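Forum > Equipment > Buying and Budgets
Home Boards New Posts Members Search

Which arm to budget for, table setting and clearing

Posted by Lacey Tindall

We have 3,000 to spend on gripper parts and spares before July. The job is forks and plates on a kitchen island. So far it is all in simulation. Do I price one gripper or two kinds?

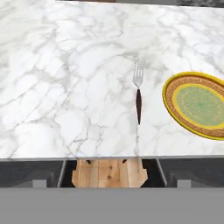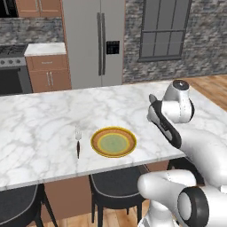
Same island, wrist and side views:
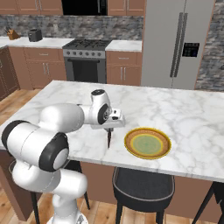

Replies

Graham Pilkington
One gripper, two sets of fingertips. A fork lying flat on a hard counter needs thin tips. A plate you take by the rim, and you want some grip on the pads. Stitine sells tip sets at 252 each. Buy 3, because you will wear one out learning. Put 520 aside for a spare finger assembly and keep the rest until you have run it on a real counter.

Wendy Cropper
Depends on the plate.

Jamie Clegg
Check shipping too. Ours from Geseno came in late and the mounting plate was extra, which was not on the quote. Also ask what the arm's reach is with the gripper fitted. An island is deep and the chairs take up floor space.

Related
Used arms: what to check first
Mellor wrist mounts, which screws?
Stedent service plans
Spare parts list for a small lab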